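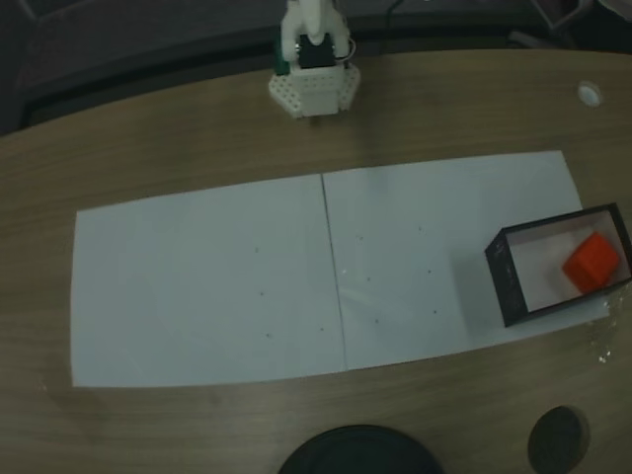
Two sheets of white paper side by side on the wooden tabletop.

Girko Tabletop, data card

Girko is a collection of 3259 pictures of one table and the paper laid out on it. If you wanted a variety of tables, Nirico is a different collection and has plenty. We have the one.

What's in it

Plain white sheets on a light brown wooden top, mostly in pairs, laid to make one long work area. The far edge of the table is curved, so there is no corner to line anything up with, and the sheets are placed by eye. The eye belongs to Kiprono Swai and is better before lunch.

Where two sheets meet, one usually laps slightly over the other. We call this the seam. It is supposed to be straight. Pictures where it leans stay in, on the grounds that throwing them out would have left us with a much smaller collection.

Folders

flat: sheets only, nothing on them
sorted: small things grouped on the paper
jires: the Jireš layouts, kept apart since their labels follow an older scheme
rejects: 55 pictures, mostly crumpled paper, one sandwich

Labels

Each picture has a line in labels.csv with the number of sheets, the seam (straight, leaning, none) and a notes column. The notes column was meant for notes. In October it was also used for a grocery list, and rows with "oat milk" in them can be read as blank.

Known problems

Paper looks wider at the near edge than at the far one. The outlines are labeled as they appear, so don't expect tidy rectangles.

The round white grommet in the table was labeled "cup" in 40 pictures. Fixed in version 2, apart from any we missed.

White paper under strong light loses its edges. There is no fix for this except different paper, and we had already bought the paper.

Use

Free for any purpose, with a mention of Avetau. Corrections go to Kiprono, preferably with the row number.

Last edited 5 Dec 2023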